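From My Desk: The Year I Stopped Buying New Computers

Happy January, everybody! I promised last month that I'd write about money this time, and I will, sort of, but mostly this is going to be about the beige and black boxes under our desks and how long we ought to keep them. Feel free to skip down to the reader mail if that sounds dull. I won't be hurt (much).

So here's where I was last fall. My computer at home had gotten slow. Really slow, the kind where you click on the mail, go put the kettle on, come back and it's still thinking about it. I do all my bookkeeping on that thing, plus this newsletter, plus the seed catalog spreadsheets that some of you have been kind enough to ask for copies of. I figured it was done for. I had a new one picked out and sitting in an online cart, and I'd gone as far as typing in half of my card number before I got up to let the dog out and lost my nerve.

The next Monday I took the old one down to Kevwood, the repair shop in Grallolmont next to where the shoe place used to be. If you haven't been in, they've got one long counter, a bell that doesn't work, and a radio that's always on the ball game or something that sounds like a ball game. I set my computer down and said I thought it was time to say goodbye. The fellow at the counter asked how old it was. I said eight years. He asked if I'd ever had it open. I said had I ever what?

Well, he took the side off right there, and oh my goodness. I keep a clean house, I want that on the record! But there was a gray felt blanket in there you could have made a pair of slippers from. The fan was turning, just barely, and making the same hum I'd been blaming on the refrigerator for two winters.

He told me a computer that's choking on dust gets hot, and when it gets hot it slows itself down on purpose so it won't cook. Mine had been doing that for who knows how long. He also said my hard drive was the old spinning kind and that swapping it for a solid state one would do more for me than anything else I could spend money on. Then he wrote down a price for the cleaning and the labor, with the drive as a separate line. The cleaning was $36. I read it twice.

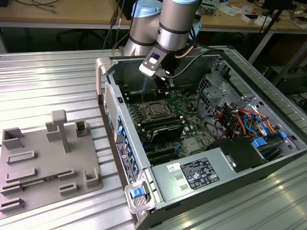
I said yes to both and went across the street for soup. It took them until the next afternoon, and when I got it home and plugged everything back in (photos of the cables first, please, learn from my mistakes) it started up before I'd sat all the way down in the chair. I may have clapped. My husband came in to see what was wrong.

Now, I'm not telling you to never buy a new computer. Some of them really are finished, and if yours can't run the current updates you shouldn't be doing your banking on it. But I'd been ready to spend $1093 because of lint and one tired part, and I suspect I have company.

Since then I've turned into a terrible bore on the subject, so let me get it all out of my system in one place.

Desktops are the easy ones. A lot of them come open with a couple of screws or a latch, and you can clean one yourself with canned air if you're careful. Shut it down all the way, unplug it, take it out to the porch and use short puffs. Hold the fan blades still with a finger or a pencil while you blow on them. And don't use the vacuum cleaner! I had the hose in my hand when my neighbor hollered at me through the screen door. Static, apparently.

Laptops I leave to the shop. I tried one of those videos where a very calm young man pops the back off in four seconds, and I got as far as the second screw, which is now somewhere in the rug.

Memory is worth asking about too. It's often pretty cheap, though you have to get the right kind for your machine, and I wouldn't trust myself to guess. Bring the model number with you, or just bring the machine.

And back up your stuff before anybody touches it, including you. I've got over 3000 photos on mine, most of them of tomatoes, and I'd have been sick about losing them. I copied everything to a little outside drive the night before. It ran the whole time I was asleep, and I kept getting up to check on it like it was a baby.

A few of you wrote after I mentioned this at the Yin Street potluck and asked what to do with the ones that truly can't be saved. Please don't put them out with the trash. The Tultine recycling depot takes computers, printers and monitors at the side gate, and they'll take cords and dead keyboards as well -- there's a bin the size of a small car just for cords, and I felt much better about my closet after seeing it. Wipe your files off first, or take the drive out and keep it in a drawer. I have a drawer. It's getting full.

While I was there I got to poking around the reuse shelf, where they put the things that still work, and came home with a perfectly good keyboard for two dollars and a desk lamp I didn't need. The lamp is lovely, though. It's on right now.

One more thing about the money, as I did promise. I took what I'd set aside for the new computer, paid Kevwood, and put the rest in the jar for the porch steps, which have been wobbly since before the grandkids could walk. They still wobble, but there's a man coming to give us an estimate, and I'm putting a reminder on the kitchen calendar to blow out the computer every spring when I do the dryer vent. Thirty minutes, tops, and that includes finding the screwdriver.

Next month is soup, I think. I've had several requests for the barley one, and I'm still trying to work out how much salt I put in, as I've never measured it in my life. If you've got a favorite winter soup, send it along by the end of the month and I'll try to fit it in!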